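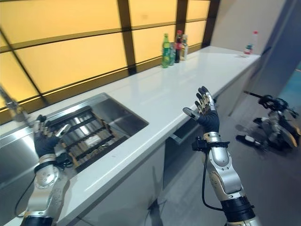

Skornlow over-sink rack, four stars

Quick one, on my way out. Got this in August to replace the plastic drainer that kept going slimy. Dark rungs, silver bars between, sits down in a steel sink no problem. Cost me 30 bucks.

Good: rinses clean, glasses stand up ok, frees up the whole white counter. Counter shows every drip so that matters to me. Rolls up too, goes in the drawer.

Not so good: big pans slide. Bars spin a littel if you lean a plate on them. Instructions say it takes up to 20 pounds, haven't tried. Also hard to wash a pot with it in there, so you lift it out, drips everywhere.

Tomoyo has the Sanlow one, heavier, and says hers doesnt slide. More money though.

Would buy again. Get the bigger size if your sink is deep.

Nisreen Nasrallah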